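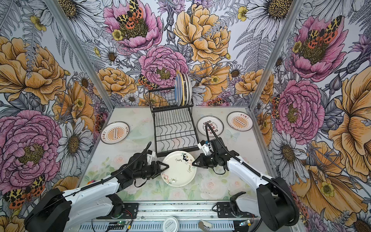 # Two-arm plate cell: grip fault FAQ

Applies to Flornura cells running Idus control software. Last revised September 2024.

### What was the fault?

During two-arm plate lifts, one gripper released while the other kept closing force. The plate pivoted on the loaded side and dropped. Two plates broke before the lift program was locked out in May.

### Which arm released?

The right arm in both cases. The log shows its gripper position drifting open by 4 mm with no open command.

### What caused it?

A worn connector on the right gripper cable. The cable flexes every time the arm reaches toward the rack, and the contact dropped out near full extension. Idus read the lost signal as a valid zero and did not stop the left arm.

### Was anyone hurt?

No. The cell was running unattended. Fragments stayed on the table.

### What changed?

- The connector was replaced with a locking type from Drultau.
- Loss of signal on either gripper now stops both arms and holds the last grip force.
- Lift height is limited to 10 cm until the Sotiropoulos test routine passes.

### Can I restart after a grip stop?

Yes, but not from the panel alone. Support the plate by hand with motor power off, release both grippers, then remove the plate. Check both cables along their full length before restoring power — including the section behind the wrist.

### The stop trips with no plate loaded. Is that the same fault?

Usually not. Check the gripper zero offset first. If the trip repeats at the same arm position, treat it as a cable fault and leave the cell locked out.

### Does this affect one-arm programs?

The connector does. Replace it even if the cell never runs two-arm lifts.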